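# Arby: small-shop phone case listings, cleaned up

Last updated: October

Print this page | E-mail this page

Arby is a table of 739 product listings for phone cases, typed in by people who sell phone cases and would prefer to be doing something else. We started with some 900. The rest were the same case listed again with more exclamation points.

Most of the work went into color. Sellers have strong feelings about color and weak agreement about its names. "Mermaid," "oil slick" and "unicorn tears" all ended up under `iridescent`, a bucket that holds anything going from teal to turquoise while you look at it.

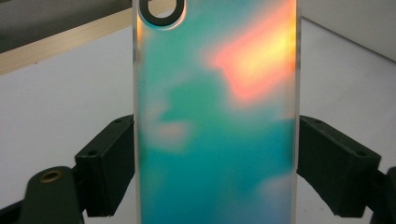 ## Files

- `listings.csv`: one row per listing
- `colors.csv`: what the seller wrote, and what we decided they meant
- `grudges.txt`: rows we argued over, with the arguments left in

## Columns

`title` is untouched, typos included. `price` is in whatever currency the seller was thinking of. `fits` names the phone model, or in 3 rows just says "yes". `finish` is clear, matte, glossy or iridescent. A case can be clear and iridescent at once, so split on the semicolon before you count anything and write to us in a panic.

Blank cells mean the seller left them blank. White is a color and gets its own value, `white`. An early version of the Loteck import script mixed up the two and gave us a very snowy October.
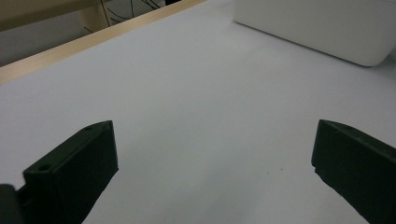

## Known problems

1. Listings from Barua repeat the title in the description, sometimes twice.
2. Clistico rows have prices with a comma where you'd want a dot.
3. "Universal fit" has been kept as written. We don't believe it either.

## Using it

Fine for search tests, spelling tests and teaching people to distrust spreadsheets. Please don't use it to set prices.

Corrections go to Tharindu Bhuiyan, who will add them to `grudges.txt` first and fix them second.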